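Zustden Institute of Hospitality
Food and Beverage Service, Unit 2: Setting and Clearing the Individual Place
Course handout, revised Thursday, January 23, 2025

This unit covers the small wares placed before a guest at the end of a meal or during afternoon service. Students should have read the Backlund chapter on glassware handling before the practical class. Aprons and closed shoes are required, as for all classes held in the Grimum training room.

Glassware

Clear glass shows every fingerprint. Cups are to be carried by the handle or the lower third, and saucers by the outer edge. A cup and its saucer are brought to the table together and set down in one movement. Small dishes for spoons, sugar or sweets are brought second and placed to the left of the cup, slightly nearer the guest.

A plain white table is used for assessment. Colour and pattern in a cloth can hide smears, and the assessor will look at the glass from a low angle before marking. 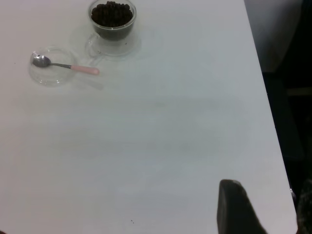
A teaspoon may be rested across a shallow dish, with the handle pointing to the right so that a right-handed guest can pick it up without reaching over the cup. Spoons with coloured plastic handles are acceptable in informal service. They are washed separately from the all-metal cutlery and are never left to soak.

Dry items served in a cup

Coffee beans, coated sweets and similar items may be presented in a glass cup. Fill to just under the rim where the cup is to be carried any distance; a heaped cup is permitted only when it is filled at the table. Portions for the practical are 100 grams per cup, weighed in the preparation area.

Clearing

Remove the spoon first, then the small dish, then the cup and saucer as a pair. Glass is not stacked on the tray. Breakages are entered in the Justudano log on the day they occur.

Assessment

The practical is worth 40 per cent of the unit mark and will be held in June. Students who miss the session must apply in writing to the unit office for a deferred sitting.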